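How to Request a Minor's Medical Records and Dispute an Entry

Applies to: parents and legal guardians of a patient under 18. State rules differ on several points marked below. Check the state health department's page before sending anything.

Before you start

A parent is normally treated as the child's personal representative and can request the child's records. There are exceptions. A court order may have moved medical decisions to someone else. Some states let a minor consent alone to certain kinds of care, and records of that care may be withheld from the parent. A provider may also decline if it believes release would put the child in danger. If any of these applies, get legal advice first and skip the rest of this page.

You will need:
Government photo ID
Proof of relationship (birth certificate, adoption decree or guardianship order)
The child's full name, date of birth and, if known, the patient number
Dates of the visits or admissions you are asking about
A folder, paper or electronic, used for this request only

Step 1. Find the right office

Records are held by the health information or medical records department. The ward, the attending doctor and the billing office can't release the full chart. Where a child has been moved between hospitals, each hospital must be asked separately. A transfer summary is a summary and will leave things out.

In the sample request used on this page, the child was seen first at Dravummont Clinic and then admitted to Solheim Children's Hospital. Two requests were sent.

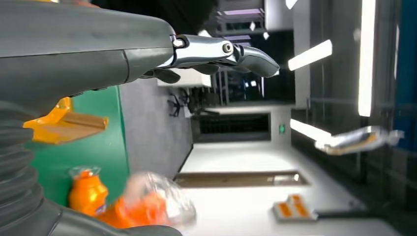

Robotic hand and forearm, with a green surface behind.

Step 2. Write the request

Use the provider's own form if it has one. If it doesn't, a letter is enough. State the following in plain terms:

Who you are and your legal relationship to the patient
The date range
The record types wanted
The format wanted (paper, PDF, disc)
Where to send the records
Your signature and the date

Don't write "all records" and stop there. Name the types: physician notes, nursing notes, consult notes, medication administration record, lab results, imaging reports, imaging files, social work notes, consent forms, discharge papers. Psychotherapy notes kept apart from the chart are handled under separate rules and are often not released.

Keetabswe-style shorthand and nicknames cause mismatches, so give the name exactly as registered. The sample letter is signed Keabetswe Chauke in all places, including the envelope.

Step 3. Send it and log it

Send by certified mail or through the patient portal, and save the receipt or confirmation screen. Start a log with four columns: date, person spoken to, what was said, what happens next. Enter every call, including those that went to voicemail.

Under federal rules a provider generally has 30 days to act on an access request and may take one extension if it explains the delay in writing. Some states set a shorter limit. Fees must be reasonable and based on the cost of copying. Ask for the fee in writing before agreeing to it.
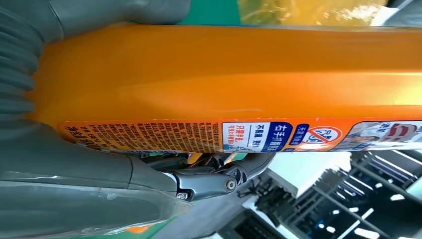
When the limit passes with no answer, send a second letter with a copy of the first attached. Address it to the privacy officer by title. Most providers list that title in their notice of privacy practices.

Step 4. Check what arrives

Number the pages yourself before reading. The sample file from Solheim came to 338 pages, and the numbering printed by the hospital restarted with each section. Then check for:

Gaps in dates
Consults mentioned in notes but not included
Lab orders with no result
Different diagnoses in different sections
Statements credited to a parent that the parent did not make

Mark each problem with page number, date and author. Twenty marked entries in a long chart is manageable. If there are more than 50, sort them and deal first with those that bear on diagnosis or treatment.
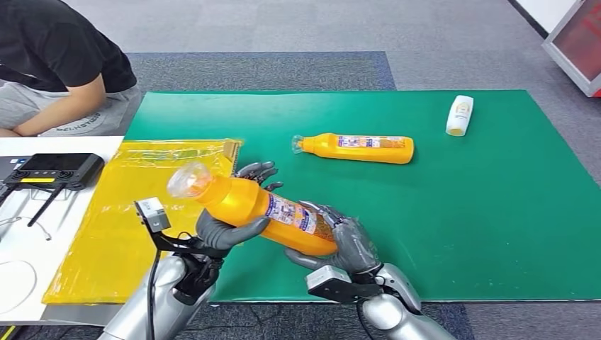 Orange plastic bottle on its side on a green floor mat.

Step 5. Ask for an amendment

Send a written amendment request to the same department. Quote the entry word for word, say why it is wrong or incomplete, and attach proof. Ask for one correction per numbered paragraph. A provider may refuse if it finds the entry accurate and complete, or if another provider wrote it. A refusal must be in writing and must give the reason.

After a refusal you may file a statement of disagreement. Keep it short. Ask that it be included with any later release of the disputed entry.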